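Skorham Releases Low-Odor Surface Coating for Shared Work Tables

BARNBERG, 16th June. Skorham, a maker of water-based coatings for indoor furniture, has released Poltell 64, a two-part clear coat for table tops in schools, clinics and shared workshops. The product replaces Poltell 50 in the company's standard range. Orders are open to trade customers, and first shipments leave the Barnberg plant in July.

Poltell 64 is applied by roller or low-pressure spray in two coats. The second coat may go on four hours after the first at normal room temperature. Light use is allowed the next day and full use after seven days. The earlier product needed three coats and a full cure of 12 days.
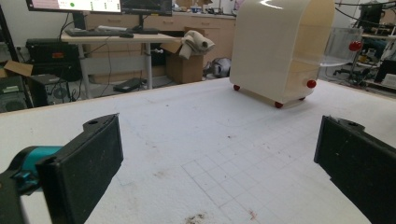

The cured film has a matte finish and can be cleaned with mild soap, diluted bleach or alcohol wipes. Solvent cleaners are not recommended during the first week. The coating can be used on sealed wood, laminate and most painted metal. It is not approved for outdoor use, for cutting surfaces, or for any surface in direct contact with unwrapped food.

Wear testing was carried out in-house over two runs. Sample panels were scrubbed with a nylon pad under fixed load until the film broke through to the base. Panels coated with Poltell 50 reached an average of 1,361 cycles. Panels coated with Poltell 64 reached 3,627 cycles under the same load. Test sheets, including panel preparation and film thickness readings, are supplied on request.

"Most of the gain comes from the change in hardener," said Vendula Skála, head of formulation at Skorham. "The resin is close to what we used before. The mixing ratio is different, so installers should read the new data sheet before they open a can."

The mixing ratio is now four parts base to one part hardener by volume. Pot life is 90 minutes. Hardener from Poltell 50 must not be used with the new base, and the caps have been changed from gray to green to lower the risk of a mix-up.

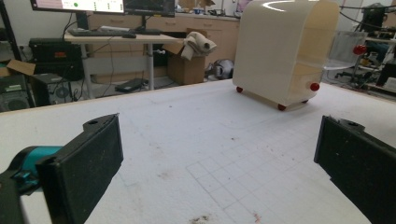 Distribution will be handled by Radebe, which has carried Skorham products for the past six years. Radebe will hold stock at two warehouses and will accept unopened cans of Poltell 50 for credit through the end of the year.

"Customers with tables already coated in the old product do not need to strip them," said Fikri Simanjuntak, product manager at Radebe. "Sand lightly, wipe down, and apply one coat of the new one. If the old film is peeling, it has to come off first."

Poltell 64 is sold in one-quart and one-gallon kits. A five-gallon kit is planned but has no release date. Opening production is set at 400 kits per week. Color-tinted versions are not offered. Shelf life is 18 months unopened, stored above freezing.

Data sheets and safety sheets: Skorham technical desk, Barnberg
Press contact: Nabila Osman, Skorham
Trade orders: Yoga Kwok, Radebe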